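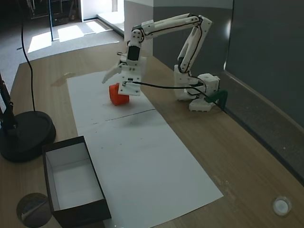

Good evening, and thank you for staying after the rehearsal. My name is Seul-gi Won, I made the dances for Wetura. I will speak for 18 minutes and then we go back to the stage.

First, the music. Lundgren wrote it for 2 cellos and a singer. When I heard it the first time I did not want to dance to it. It was too slow, and I come from street dance, where the floor answers quickly. (Play the opening, until the singer breathes.)

So I asked the dancers to walk. In the first month we only walked. Please watch the heels in the second part, because all the later steps come from there.

(Slide: rehearsal plan, July.)

The theater in Pliltamano has 204 seats and a stage with a slope. Our studio is flat. Turns that were easy at home went downhill, and we changed the whole duet in one afternoon. I like the new one better. The dancers do not agree with me, you may ask them.

About the costumes: they are heavy wool, from the workshop Danedus. The sound of the cloth belongs to the piece, so we do not use a microphone on the floor.

(If there is time: the story of the lost shoe. If not, skip.)

The full piece is 50 minutes with no break. Tonight you will see the duet and the last walk. Questions after the duet, please, while the dancers drink water.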